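22/08/2018

So I finally got my turn with the hand-held grippers! Sabina Doležal has been talking them up since I started at Fomosura, and on Monday she cleared an afternoon for me and let me loose on a tissue box. If you've never taught a robot this way, it's a lot like using salad tongs while pretending you don't have fingers. You squeeze, the jaws close, and the whole motion gets saved so the arm can learn from it later.

My first three tries were awful. I kept rushing in, and you can't really do that — the robot will happily learn your bad habits along with the good ones.

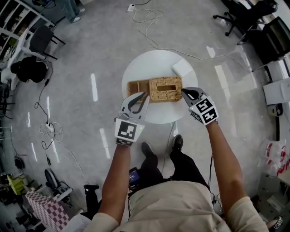
What surprised me most was how much the second hand matters. I'm very right-handed, and my left just sort of hung around waiting for orders. Sabina had me slow down and treat the two sides as partners, so with the wicker box lying across the little round table I'd rest the right gripper against one end and bring the left one in open, no hurry. Wicker is nice to practice on, by the way (a bit of texture, a bit of give).

By the end I had 15 takes, and Ludger Lindemann went through them and kept 11. I'll take it! My wrists were sore until bedtime, though, and I caught myself reaching for a coffee mug with my hand in a claw.

Next up is the joystick setup over at Salminen, some time in September. Ludger says it's harder. Sabina says it's easier but more boring. I've got seven practice sessions booked, so I'll let you know which of them I believe.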